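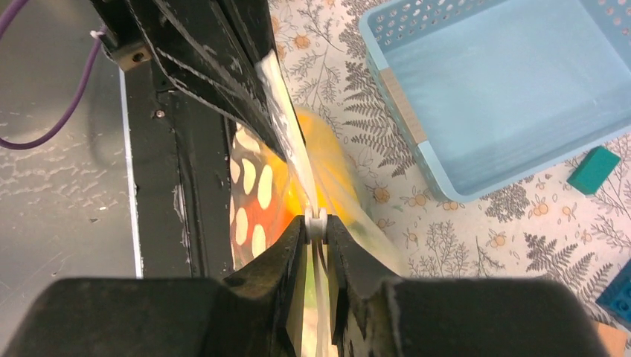 Erkley, 29 August 2020

I've been wanting a go with the Wernero two-arm kit ever since the brochure landed, and I'm happy to report it's great fun, and maddening too. You get a pair of arms, a gripper for each, a wrist camera and a box of cables I still haven't sorted out.

I skipped the tidy demos and went straight for clear plastic bags. They crinkle, they shine, they fold over on themselves, and you can see whatever's inside better than you can see the bag – which is a rotten thing to do to a camera! We had my fern tablecloth down, a blue basket, some toy bricks and a case of poker chips. Proper kitchen-table stuff.

The fingers are chunky black things and I expected them to be clumsy. They're rather good at a pinch, though I'd love a softer pad as an extra. Setting up took me 81 minutes, most of it spent with the manual upside down (page 2 has the diagram you want). My favourite bit is having one arm hold the top of a bag while the other takes the bottom, like two people folding a sheet.
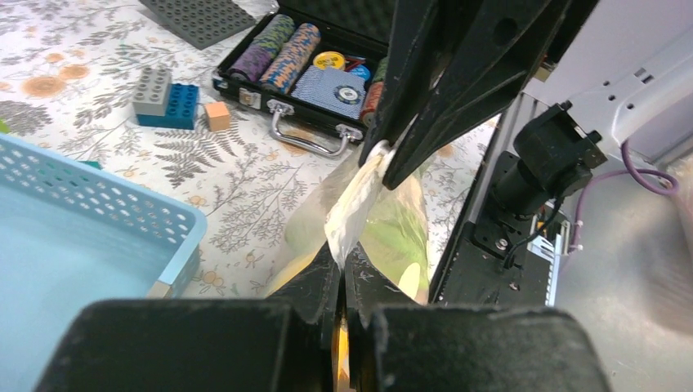 Elvia Becerra reckons I'm too easily pleased, and that anyone buying the kit for sorting or packing should try the Cemer first, as its software is far less fussy about setting up two arms together. She may have a point. The Wernero menus are a slog, and I got lost in them more than once. I'd still pick it for the grippers, and I'm hanging on to mine until they ask for it back.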